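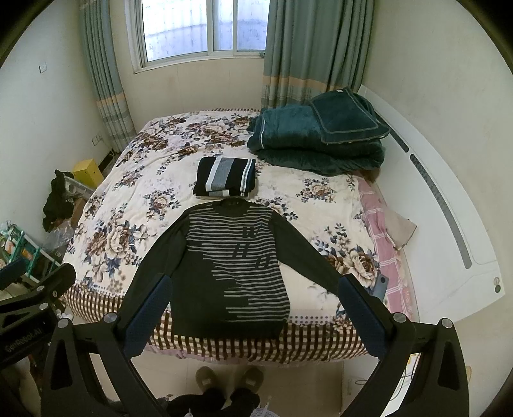
Sweater laid flat on the bed, with the gripper fingers at either side.

Trunden Laundry Unit, student club edition
Reviewed by Xuân Ngô, Kiltville Robotics Club

Our club bought the Trunden Laundry Unit in the fall to get ready for the household task event at Skivenport. It cost $93 for one club license. You get a printed guide of 132 pages, a set of task cards and a login for the software that sorts and labels your recordings. You do not get any hardware. The unit assumes you already have hand-held grippers with cameras and know how to charge and pair them.

The guide is written for students who have recorded simple pick-and-place tasks and want to move to cloth. It starts with towels, goes on to T-shirts and pants, and finishes with long-sleeved tops. Each garment gets a starting layout, a fold order and a list of common mistakes. The drawings are large and easy to follow while someone else reads the steps out loud.

The sweater chapter is the best part. Knits bunch up under the fingers and the sleeves never land in the same spot twice. The guide has you lay the garment out flat, collar away from you, and take the sleeves before the hem. Our newer members got a decent fold after a few tries. Dark clothes are treated as a separate case, with advice on lighting and on choosing a cover that contrasts with the cloth. I would have liked the same for patterned bedding. A flowered blanket under a striped sweater is a normal thing to find in a bedroom, and the guide gives it two sentences.

The task cards are less useful. They are printed on thin stock and the text is small. After the first month we copied the fold orders onto index cards and left the originals in the box.

The software works well enough. You load a session, it cuts the recording into clips, and you mark each one keep or reject. We have put 2,277 clips through it and rejected 454. Most of the rejects were sleeves that slipped, plus a batch where one of us kept blocking the view with an elbow. Sorting by garment is quick. Sorting by person is missing, so if you want to see how one student is improving, you have to put their initials in the notes field and search for that.

Two problems came up. The label list has one entry for "top, long sleeve" and does not separate sweaters from button shirts. We wrote to Mokgethi, the company that sells the unit, and got a polite reply saying they would pass it on. The list had not changed as of 7 December 2022. The other problem is export. A large session takes so long that we run it overnight, and if the laptop goes to sleep you start over.

The guide also says each lesson fits in a class period. Ours ran longer, mainly the ones where students change places halfway through. Plan on two meetings per garment.

Good: sweater chapter, drawings, fast clip sorting
Not so good: task cards, label list, slow export

I would buy it again for the guide and the software. A club that only plans to fold towels can skip it and use the free sample chapter.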